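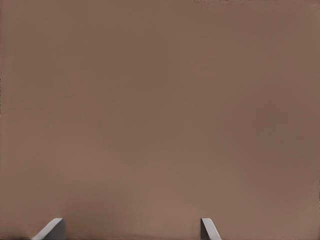
Auður Thoroddsen called the Prukdale Rooms the only gallery she had ever visited where the walls had better manners than the visitors, and she went back four times to make sure. Her remark, printed in the visitors' leaflet for years afterwards, remains the nearest thing the gallery has had to a motto.

The Prukdale Rooms is a small gallery for photography and works on paper, housed in a former seed merchant's premises on the harbour side of Prukdale. It opened in July with a display of portraits by Oluf Norðdahl, who had photographed most of the town at one time or another and was owed money by a good part of it. The opening show held 45 prints, hung in the order in which the sitters had complained about them.

History

The building stood empty after the seed business moved inland. Ragnheiður Arnardóttir, a printmaker, took the lease with the stated aim of using it as a studio. Within a year she had given up the ground floor to other people's pictures and was working in the loft, where the ceiling prevented her from standing upright. Several critics have found a cramped quality in her etchings of this period. She has said they should try the loft.

The early programme leaned heavily on portraiture. A change came with the arrival of Achilleas Konstantinidis as curator, who disliked faces and said so in the catalogue. Under him the gallery turned to still life, and in particular to the kind in which very little is going on. His first exhibition, Salazar, was named after the street he lived in and drew 1,558 visitors, a figure the gallery still quotes whenever rent is mentioned.

Collection

The permanent collection is modest. It includes the Norðdahl portraits that the sitters declined to buy, a set of 8 lithographs known as the Wedar sheets, and a long panorama of the harbour in fog, which has been hung upside down at least once without attracting comment.

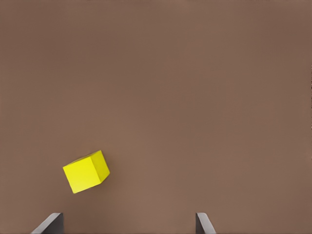 Konstantinidis set out his views on still life in a short essay, Enough Table, which is handed out free at the door and often left on the bench outside. He held that most painters of fruit lose their nerve and add a jug. A single yellow cube low and to the left on a plain brown tabletop, with most of the surface left bare, gave the eye all the work it needed in his opinion, and a second cube would be gossip. The essay runs to several pages on this point. It has been praised for its firmness and is set reading on one evening course, whose numbers are said to be falling.

Reception

Local opinion has been divided. Bergþóra Ragnarsson, reviewing the still life years, wrote that she had admired the restraint of one room at length before learning that the pictures had not yet been hung. The gallery used the line on a poster. A later display, Zaltetell, brought back portraits in a side room and was taken as a peace offering, though Konstantinidis had them lit so dimly that several visitors failed to recognise their own relatives.

Admission is free. The loft may be seen on request by anyone of suitable height.

Page last edited 23/05/2025
Shared 4 times
Contact the editors | Back to top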